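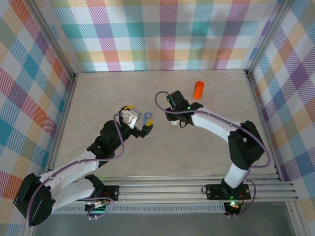
Stasiv m'a soufflé un jour que trois bons exemples en valaient 3000 mauvais, et je n'étais pas d'accord. Je ne le suis toujours qu'à moitié ! Chapitre 4, donc : la collecte. Avec Clokix, j'ai d'abord enregistré 66 démonstrations à la suite, toutes pareilles – même départ, même geste, même vitesse. Le modèle récitait (très bien, d'ailleurs), et il se perdait au moindre décalage.

Alors j'ai appris à varier, et d'abord l'angle d'approche
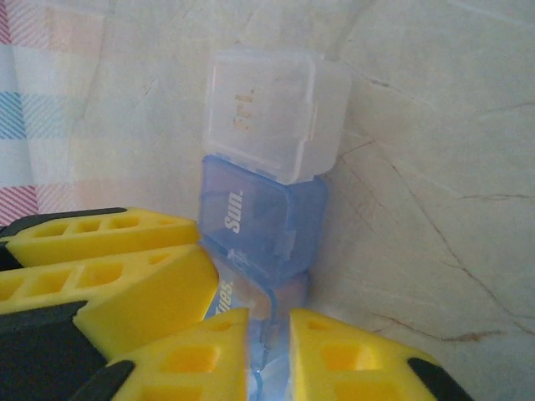
puis l'ordre des objets, puis ma propre façon de piloter. On commence par là.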